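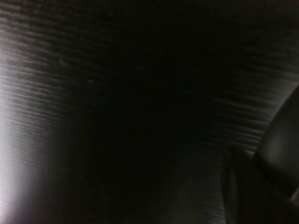 Page last changed: January 26, 2022

About us

Gunley Matting is a small company that cuts, edges and ships ribbed floor matting, shelf liner and drawer liner. We work out of one building on Drilwood Road, with the cutting tables at the front and the roll racks at the back. Most of what we sell is dark, most of it has a fine rib, and nearly all of it is cut to a size the customer gives us.

How we started

The business opened in 2000 as the liner counter of a hardware store called Cernov Supply. People came in with the measurements of a tool chest or a pantry shelf written on a scrap of paper, and we cut the piece while they waited. When the store closed, we bought the cutting table, the racks and the remaining stock, and moved across town. The table is still in daily use. The top has been replaced twice.

For the first few years we sold only to walk-in customers. Mail orders began with people who had moved away and wanted more of the same liner for a new kitchen. They are now the larger part of our work.

What we sell

We keep 31 materials in stock. They differ in thickness, in the width of the rib and in how easily they bend. The fine-rib liners are the ones most people want for drawers. The heavier ribs go on workshop floors, behind counters and in the beds of small trucks. We also stock six smooth liners for shelves where cups and glasses are stored.

Fine ribbing changes a lot with the light. A black piece can look plain gray near a window and nearly flat black at the back of a cabinet, and where it curves it usually looks lighter than where it lies flat. We mention this because customers sometimes order a second piece and think the color is wrong when they unroll it in a different room. If you need to match something you already have, mail us a strip as wide as your thumb and we will check it against the rolls by hand.

How we cut

Please measure the inside of the drawer or shelf, not the old liner, which may have shrunk or been cut short. Give us the side-to-side size first and the front-to-back size second. Ribs run side to side unless you tell us otherwise. In a deep tool drawer some people prefer them front to back, so that long tools lie along the grooves - either way costs the same.

Pieces are cut with a straight blade, wiped down, checked against the order and rolled with the ribs facing out. Heavy matting may hold its curl for a day or two after it arrives. Lay it flat with a few books on the corners and leave it in a warm room. Please don't fold it.

Offcuts

Short ends go in the bins by the front door and are sold by weight. They are good for small drawers, plant pots and the feet of chairs. Larger offcuts are set aside for Howlader School, where the shop classes use them as bench mats. We take a load over each May before the summer cleanup.

Visiting and ordering

The counter is at 2639 Drilwood Road. Parking is on the left side of the building, and the bell is next to the loading door. Walk-in cuts are usually done the same day, except for edged mats, which take longer - the edging machine is set up for one thickness at a time. Samples are free at the counter. By mail, we charge only the postage.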